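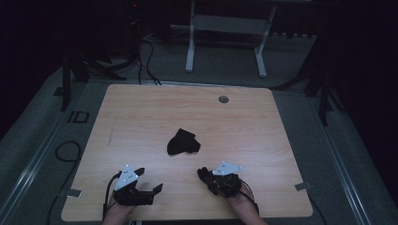 Figure 2. A dark cloth on a light wooden tabletop.

3.2 What people mean by "put away"

I should say up front that I came to this study with a bias. I grew up in a house where napkins were ironed, and I now live in one where they sit in a heap until somebody needs one (usually me, usually with guests at the door). So when I started asking households in Ostinano how they handled their everyday linens, I half expected to hear a lot of guilt. I did hear some! But mostly I heard people explain, with great patience, that the heap was where the napkins lived.

The interviews ran through the winter and wrapped up in April 2019. I talked with people in 52 households, and in 27 of them the word "away" covered at least one open surface: a table, a chair back, the top of the dryer. A cloth lying bunched up on a table, like the one in Figure 2, would count as put away in those homes as long as it was clean and it was on the right table. In the other homes the same cloth would be a chore waiting for somebody.

I found this hard to code at first. My original scheme, borrowed from the Damari housekeeping diaries, had one box for "stored" and one for "left out," and I kept erasing my own marks. One woman told me her dish towels were stored on the oven door and left out on the counter, and that the counter ones were the good ones. I ended up adding a third box, "resting," which was her word, and I went back and recoded all the earlier transcripts with it. That took me most of a month and I'd do it again.

Folding turned out to be a separate question altogether. Plenty of people fold things they then leave on a chair, and a fair number stuff things unfolded into a drawer and shut it fast. The Lengyel survey treats folding as a sign of tidiness, and I think that's a mistake, at least for small cloths. Folding seemed to follow from who had taught the person to do laundry and how much drawer space they had. Renters in the Poron buildings, where the kitchens have two shallow drawers and not much else, rolled their towels, and several of them called it folding.

I didn't ask about bedding. Sheets came up anyway, especially fitted ones, and always with strong feelings, but I've left those remarks out of the counts and put them in the appendix.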